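Acceptance rules for simulated grasp trials before hardware – what do you use?

Posted in Automation > Standards and Good Practice

Walid Saab
We run simulated pick trials before anything goes to the real cell. The part is a tall white one with no markings, rounded at the bottom, and the gripper has two fingers. My manager wants a written rule for when a grasp counts as a pass, and what has to be saved with each trial. At the moment each of us decides by eye from the wrist view, and we disagree. This is the kind of view we judge from, fingers open:
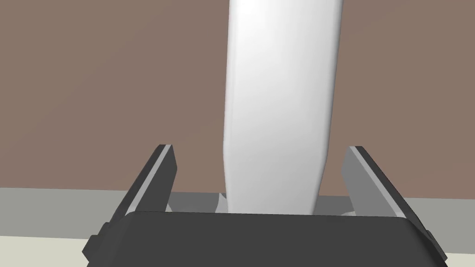
Is there a standard for this, or does everyone write their own? We did 3,000 trials in September and I would like not to repeat them.

3 answers

Smadi
Write your own. The robot safety standards cover the real cell and won't tell you what a good simulated grasp is. Ours at the Ilthorpe site is one page:

Log contact for each finger separately. One finger touching is a fail.
Hold for 6 seconds after the lift, and record the object's height at the start and end of the hold.
Save the random seed, the model version and the friction values with every trial. If any of them is missing, the trial is thrown out.
Run 100 trials per part. We release at 96 passes or better.
Whoever trained the policy doesn't sign the release.

The numbers suit our parts. Yours may need to be stricter.

jinimow
just use the success flag from the simulator, thats what its for

Toswood
I wouldn't rely on the flag alone. On ours it only checked that the part had moved up, so a part that got knocked upward passed.

Judging by eye has its own trouble. I pulled another view of a setup like Walid's, same sort of part and gripper:

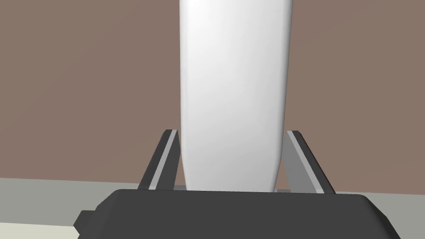 My rule is that a picture can fail a trial but can't pass one. For a pass you need the contact log and the hold, as Smadi says. Here the fingers lean outward and a thin strip of background shows beside each of them, so a reviewer can mark it "no grasp" and move on. Once the gap closes up on screen, you can't tell a light touch from a near miss, and that is where your people will disagree. Put a minimum force in the rule and stop arguing over pixels.

As for the old trials – if you kept the seeds and the model version, replay them with contact logging turned on. If you didn't, you will have to run them again.

Walid Saab
Thanks. We have the seeds but the friction values were changed once on a Tuesday and I need to find out which batch that hit. Will start from Smadi's list and add the force limit.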